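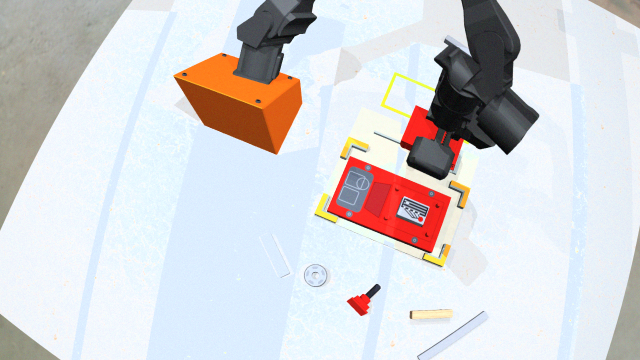
A marbled tabletop in pale white and icy blue. Computer rendering.

Sikora plays down Primthorpe exit talk

Sławomir Sikora says he is happy at Primthorpe and wants to see out his contract. He said much the same thing at his last club, Statach, and was gone 8 weeks later.

The striker was asked about reported interest from Dukeck after training and gave the answer players usually give. "I am only thinking about the next game," he said. "My agent deals with the rest."

His agent has been busy, then. Reports in October had Dukeck ready to offer a four-year deal, though no figure has been confirmed and the club has not said a word in public. The same reports had them signing a goalkeeper who has since renewed elsewhere.

Primthorpe coach Shevchuk insists his forward is going nowhere. He also insisted the squad was strong enough before a run that brought 2 wins and a slide into the bottom half. Sikora has played more than 400 minutes without a goal – a strange time for anyone to be fighting over him.

Fans have been told a new contract is close. They have been told that before. Season ticket prices went up on the promise of a side built around Sikora, and so far the main thing built around him has been a poster campaign.

The player turned up 40 minutes late for a supporters' event last month and left early. The club blamed traffic.

Primthorpe host Statach next, with Sikora expected to start. Shevchuk would not say whether a bid has come in.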